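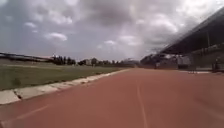 The track, looking down the straight

Journal > Workroom > June

18th June

Print this entry | E-mail this entry

The desk for the Mirnholm front office is still not finished. I had hoped to have it out of the shop by tonight.

The top went on this morning and sat fine at the left end, but the right end was high by the thickness of a coin. Matvii and I took it off again and found one of the cross rails had been cut from the wrong drawing, the February one, before they asked for the deeper knee space. I cut a new rail after lunch. The glue needs the night.

Doina Kolev called about the drawers. She now wants the file drawer on the left so whoever sits there can reach it while on the phone. I said yes. The runners are the same either side and the fronts aren't drilled yet. She also asked if the visitor ledge could come down a little. It is 475 deep in the drawing and I would sooner change the height than the depth, so I offered her 50 mm lower and she took it. That means trimming 4 posts and doing the end caps again.

Price is the same as agreed. I should probably have charged for the caps.

The oak edging came from Pledura, two lengths darker than the rest. I put those at the back where the wall will hide them. Swept up, left the clamps on, and locked up at 5.

Walked home the long way past the track. Knees all right.

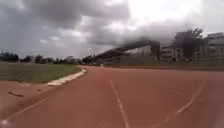 Far bend and the infield

Supper was soup and the end of the bread. Afterward I redrew the ledge at the kitchen table and wrote the new post length on the back of my hand, then on paper. Need to order cable grommets, black, and ask Ching-wen if she still has the van on delivery day.

Comments

Jessie Paterson: We have one of your desks from the first batch. The left-hand file drawer is the right choice, I use mine all day.

Kai-wen Sin: What finish are you using on the top? Ours was oiled and it marks under coffee cups.

Matvii Semeniuk: Hard wax on this one, two coats. For the record, I was the one who cut that rail.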